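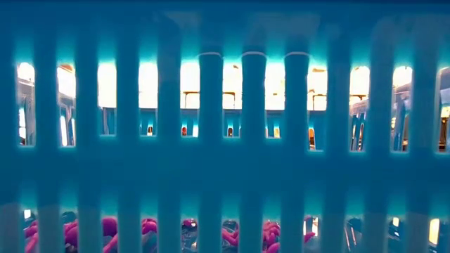 Nalness, July

About Munasis

Munasis is a coordinating office for long-term health studies. We keep the contact records, schedule the repeat examinations and maintain the data files for cohorts that have been followed over many years. We do not treat patients, and we do not sell data.

The office was set up to look after one cohort, the Orkine Study, after its first group of investigators retired. The original records were on paper forms and index cards, with later visits on several generations of computer media. Moving them into one consistent file took longer than the grant allowed for, and the methods worked out during that period are still the ones we use. We now manage 3 cohorts: Orkine, Halvorsen and a smaller group enrolled through clinics in Nalness.

What we do

Follow-up. Participants are contacted by mail first and by phone second. If both fail, the record goes to a tracing clerk, who checks it against the sources the participant agreed to at enrollment. A person is listed as lost to follow-up only after the full tracing schedule has been completed. The date of last contact is kept either way, so that time at risk can be calculated correctly.

Examinations. Blood pressure, height, weight, resting ECG and a diet interview are collected under a written protocol. Field staff are certified before their first visit and recertified every 8 months. Blood pressure readers are checked for end-digit preference, and readers who fall outside the limit are retrained before they return to the schedule.

Outcome review. Hospital records and death certificates are coded by two reviewers working separately. Where the codes differ, a third reviewer decides. All three codes are kept in the file.

Data files. Each release is frozen and numbered. Corrections go into the next release and are listed in the change log with the variable name, the old value and the reason for the change. Analysts should cite the release number in any paper.

The Orkine Study

Orkine enrolled 1,000 adults and has completed 28 years of follow-up. Its main subject is the relation between diet in middle age and later heart disease. Diet was recorded by weighed food records at the first visit and by interview afterward. The two methods do not give the same values for salt and fat. A calibration table is supplied with the data, and comparisons across visits should not be made without it.

Staff

Elibariki Kaijage is director of the office. He trained in epidemiology and biostatistics and joined Munasis as an analyst on Halvorsen. The coding, tracing and data groups report to him. Field staff are employed by the examination sites and follow our protocol under written agreement.

Requests for data

Requests should include a one-page analysis plan, a list of variables and proof of ethics approval. Files are released without names, addresses or exact birth dates. Requests for stored blood samples are reviewed separately and take longer, as the remaining volume for some visits is small.

Participants who have moved or changed their phone number can update their details by mail or by calling the office. Please have your study number ready. It is printed at the top of every letter we send.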